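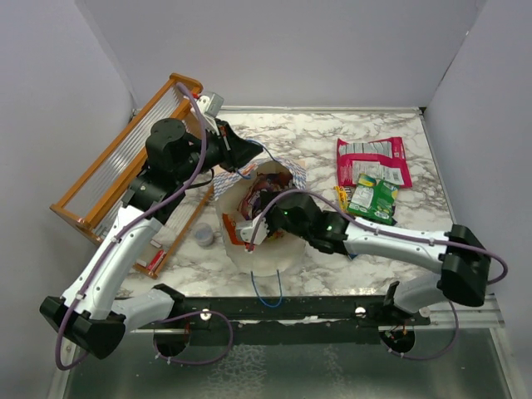
## Winter tyres, all-season tyres and my small Skaneo – a thread

**1/** In February I promised to write about tyres when the cold months were over. Now it is 29 April 2019, my winter set is back on the shelf, and I have my notes in front of me. English is my third language, so please be patient with me.

**2/** The car is a Skaneo hatchback, front-wheel drive, the smaller engine. I drive from Plovau to Runerano and back, 116 km in total. Half of it is motorway and the other half is a hill road that the plough reaches late.

**3/** For three winters I used all-season tyres. Everyone told me they were enough. On the motorway I agree with everyone. On the hill I was often sitting with the wheels turning and the car staying where it was.

**4/** So last autumn I bought proper winter tyres from Najafi, the tyre shop behind the station in Plovau. Steel wheels included, one size narrower than my summer ones. The narrow size is permitted in my car's papers. Please look in yours before you copy me.

**5/** The first thing I noticed was the noise. At 80 km/h there is a low humming that I did not have before. My passenger said she did not hear it. I heard it every day until March.

**6/** The second thing was braking. I have no measuring equipment, I only know the junction at the bottom of the hill. With the old tyres I felt the ABS working there on almost every snowy morning. This winter I felt it perhaps twice.

**7/** Going uphill was also better, but less than I hoped. On fresh snow, very good. On the polished ice near the quarry bend I still had to go slowly and keep the second gear. No tyre I can legally use here will change this bend.

**8/** Fuel: a little more than before. I wrote down every filling, but it was also a colder winter and I had the heater on high, so I don't want to blame the tyres for all of it.

**9/** Dae-han So asked me under an older post if he should change too. He lives in the town and drives 14 km a day on salted streets. Dae-han, I would stay with your all-seasons and put the money into a good battery.

**10/** Tread depth. My old all-seasons had 3 mm left when I took them off. The law allows less where I live, but in slush I could feel the car floating. I should have changed them a year earlier, this was my own mistake.

**11/** Storage. Mine are on their rims, so I lay them flat, one on another, in the cellar. I marked each one with chalk – FL, FR, RL, RR – and this time I also wrote it in a notebook, as the chalk went away last year.

**12/** After you change wheels, tighten the bolts again after a short distance. My handbook says 50 km. I did it at the petrol station in Runerano with my own torque wrench, and one bolt moved a little. Check what your handbook says.

**13/** Vega Aranda wrote to me that she drives the same model with snow socks in the boot and the all-seasons on. She has used the socks only a few times and is content. I tried to put a pair on in the dark with wet gloves and I did not enjoy it, but they are cheap and they take little space.

**14/** Correction to 4/: the winter tyres are one size narrower, but the diameter of the wheel is also smaller. The total height is nearly the same, so the speedometer shows what it showed before. Thank you to the person who asked.

**15/** Next I want to look at the rear brakes, they make a scratching sound in the first metres of the morning. If somebody has the same Skaneo and knows this sound, please write to me.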